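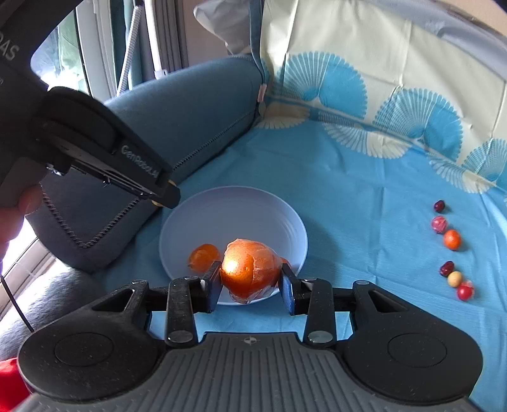

A reader wrote in after my last post to say that anyone who wraps small oranges one at a time has too much cling film and not enough to do. Fair enough. I used to think the same, and I still wouldn't do it in winter, when a bag of them is gone in three days.

I started in April. Ekanayake, the grocer at the bottom of our road, sells them by the box when the season is ending, and a box is far more than we can eat in a week. The last one had 49 in it and cost less than two of the nets I'd been buying. The trouble is that one goes soft at the bottom, the mould spreads to the ones touching it, and by the time you smell it you've lost a whole layer.

So now I sort the box the same evening. Anything with a soft patch or a split in the peel goes straight in the juice jug. The stickers come off. I wipe the rest with a dry tea towel and wrap them in clear film, one layer, pulled close enough to stay put. It doesn't need to be neat. Mine pucker underneath where the ends meet and I've stopped trying to smooth them out. The whole job takes roughly 34 minutes with the radio on.

Most of them go in the bottom drawer of the fridge. A few go on a plate for the week, the pale lavender-blue one with the narrow rim. I used to use a deep bowl, but the fruit at the bottom got forgotten. With a plate you can see when one has had enough. I put it on the blue cloth, which still has its fold lines because I don't iron tablecloths.

From that box I threw away two. From the one before, unwrapped, it was 19. It was a bit warmer that week, so I wouldn't call it a proper test.

As for the plastic, it does bother me. I tried greaseproof paper and it kept coming undone in the drawer, and you couldn't see what the peel was doing. I've saved some of the thin tissue that pears come in and will try that on the next lot, if I can get enough of it.

The juice from the rejects came to most of a jug. It was quite sour, so I froze half of it in the ice tray and used the rest in a cake that needed another ten minutes in the oven.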